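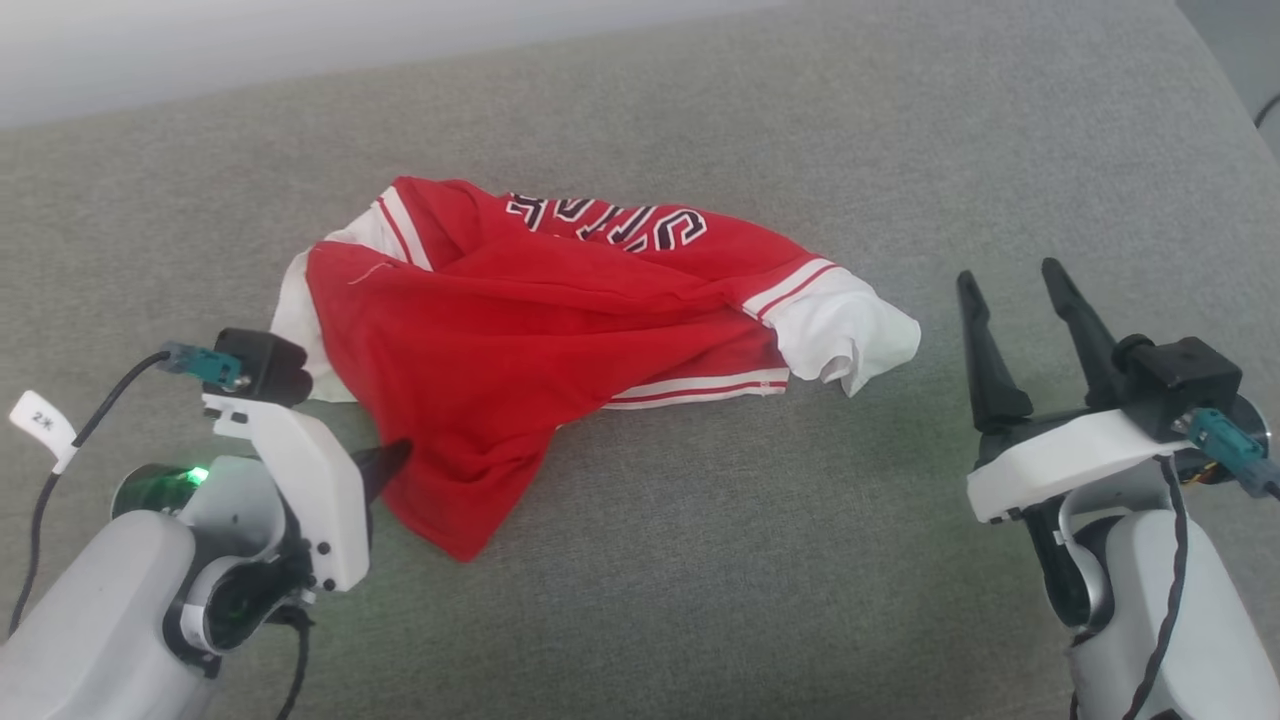
4. Recording your first folding set

I wrote this section after getting through 400 takes on our own Trellulel setup, so it's the order I use now, and it's a bit different from the quick start card.

1. Bring both arms to the rest pose and wait for the status light to go green. If it blinks, go back to section 3 and redo the homing.

2. Pick one garment and stay with it for the whole batch. I like a sports jersey to begin with – the trim and the lettering give the model something to hang on to when the cloth is a mess.

3. Drop the garment between the grippers from chest height. Please don't arrange it! A heap you made on purpose looks like every other heap you made on purpose, and the model picks up on that fast.

4. Press the left pedal to start the take. Bring one gripper to the cloth first and keep the other one open and close by until you have an edge you trust. 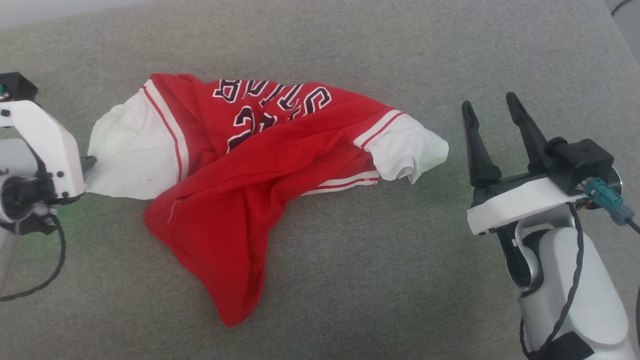
5. Go slowly through the first grasp. If you miss, keep recording and try again (I leave the misses in, and Redier, our labeling tool, lets you mark them later).

6. Press the right pedal to stop, then drop the garment again. I do 18 takes and then rest my hands.

Note: upside down is fine, inside out is fine. Mix them up.

Caution: on a soft surface such as a couch, stop lowering as soon as a fingertip meets the fabric. Pushing down into the cushion will trip the force limit, and you'll lose the take.

Caution: check the wrist cables between batches. They like to creep toward the fingers.

When the batch is done, upload it before you switch garments. Section 5 covers naming.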